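Pour des chiffres moins flatteurs

Dans notre domaine, on publie volontiers le taux de réussite sur des objets déjà vus à l'entraînement. Je trouve cette habitude mauvaise. Ghazala Hayat propose 20 essais par objet, avec 3 positions tirées au sort, et les échecs dans le même tableau – je la soutiens.

Une bouteille transparente couchée et une balle de tennis ne posent pas le même problème à une pince.

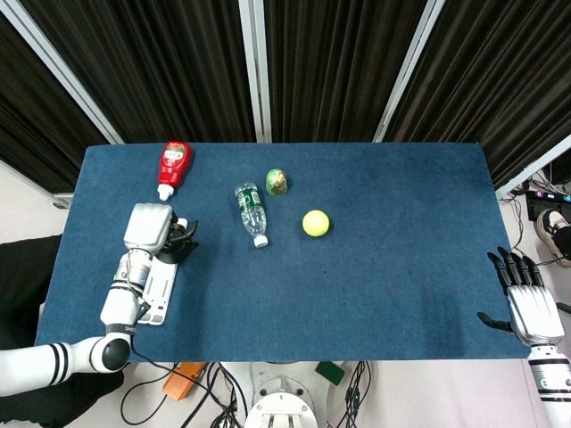

Ce que la moyenne cache

Un seul pourcentage mélange tout. Je préfère lire cinq lignes modestes, objet par objet.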